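La visita al taller de Godenside

En mayo pasé una mañana en Godenside, el centro donde Prullton tiene montado su laboratorio de manipulación. Abrían las puertas a gente de fuera y me apunté por el formulario de la web sin mucha esperanza, porque solo admitían a 30 personas. Me contestaron a los pocos días con una hora, un plano del aparcamiento y la petición de llevar calzado cerrado.

Llegué antes de las diez. En la entrada había café, unas pegatinas con el nombre y una pantalla con el programa: charla corta, dos demostraciones, pausa y preguntas. Nos dividieron en grupos. A mí me tocó el de Ysaline Riviere, ingeniera de control, que lleva cuatro años en la empresa y habla bastante deprisa.

La charla la dio Ionuț Mocanu y duró menos de lo previsto. Explicó que trabajan con brazos y manos articuladas para tareas de almacén y de limpieza, y que el brazo les da ya pocos problemas. Les cuesta la mano. Puso varios vídeos de intentos fallidos, entre ellos uno en el que la mano aprieta un vaso de papel hasta aplastarlo y otro en el que recoge una moneda y la suelta justo encima de la ranura. También contó que llevan dos versiones de mano y que la primera se desmontaba entera para cambiar un tendón. Con la actual se tardan 10 minutos.

La primera demostración fue en una mesa. El robot tenía que ordenar piezas de plástico por tamaño y dejarlas en bandejas. Lo hizo despacio. De vez en cuando se paraba, volvía a mirar la mesa y seguía. Un señor de mi grupo preguntó si no sería más rápido hacerlo a mano y Riviere dijo que sí, que hoy por hoy sería bastante más rápido. Añadió que la prueba les servía para medir agarres y que por eso no les importaba la velocidad. En la última tanda habían hecho 80 agarres seguidos y habían fallado 7. Apunté la cifra porque me pareció mejor de lo que esperaba, y ella la dio como si fuera mala.

En la pausa hablé con Paweena Hemmin, que venía de una empresa de logística de Murkarham. Le interesaba saber cuánto mantenimiento piden las manos y si se pueden lavar. Yo había ido por curiosidad y se lo dije. Me recomendó fijarme en los dedos cuando se acercan a algo, en si corrigen antes de tocar o después, y le hice caso el resto de la mañana.

La segunda demostración era a ras de suelo y fue la que más me gustó. El suelo de esa sala es de moqueta gris y usan cinta amarilla para las marcas. Makis Lambrakis, que llevaba la consola, explicó que trabajar abajo complica casi todo: el brazo llega en una postura peor, hay más sombra y cualquier mueble que sobresalga tapa lo que se busca. Nos pidió que nos quedáramos detrás de la línea y que no hiciéramos fotos con flash. En una pantalla lateral se iban viendo las imágenes de la cámara que el robot lleva en la muñeca. Pedí una al terminar y me la mandaron por correo esa misma tarde. 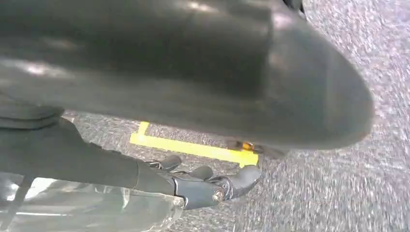
La mano junto a la cinta amarilla de la moqueta, vista desde la cámara del robot.

Visto así se entiende mejor lo que decía Lambrakis. El bulto oscuro se come buena parte de la imagen y los dedos quedan debajo, en la sombra. Hay algo pequeño, naranja y amarillo, cerca del extremo de la cinta, y por más que amplío la foto no sabría decir qué es.

En el turno de preguntas se habló sobre todo de precios, y ahí no soltaron prenda. Alguien quiso saber si el código de la consola sería público. Mocanu dijo que una parte sí, la que escribieron con el grupo Matoušek, aunque sin fecha. Yo pregunté qué pasa si se corta la corriente con la mano cerrada. Se queda cerrada, y se abre con una palanca que hay en la base.

Por si a alguien le sirve: la visita es gratuita, dura unas tres horas y se hace en inglés. El aparcamiento es pequeño y conviene ir en el autobús que para enfrente. Para la próxima hay que escribir a Rhiannon Dafis, que lleva las inscripciones; su dirección está en la página del centro. A mí me dijo que la repetirán en otoño, esta vez con la sala de ensamblaje abierta, que nosotros vimos solo desde el cristal.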